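Seating, Rornavthorpe room set
README, revision 3

Contents
This folder covers movable seating in a furnished room: office chairs on casters and stools. Tables and storage are listed separately under Oncombe.

Items
chair_mesh - black office chair, mesh backrest, two armrests, casters. The seat tilts.
stool_round - black stool, round padded seat.

Labels
Each record has an item name, a seat state (flat, tilted, unclear) and a free-text note. Item numbers run from 323 and are not reused. Use "unclear" when the seat angle can't be read - do not guess from neighboring records. Desks behind a chair are background and get no item number.

Known issues
Notes entered before June use "swivel" for both items. Joar Björklund is correcting these. Send other label errors to Siv Strömberg.

Samples
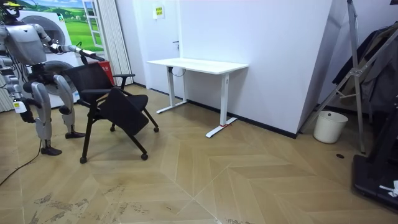
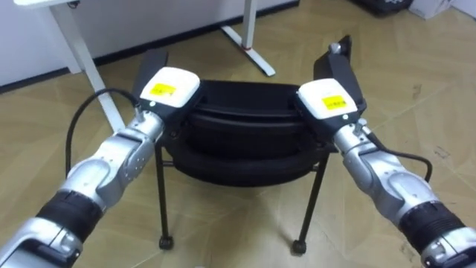
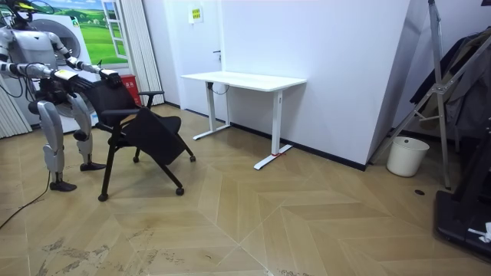

Samples, top to bottom: chair_mesh, stool_round, chair_mesh. Seat state is tilted in the first and third.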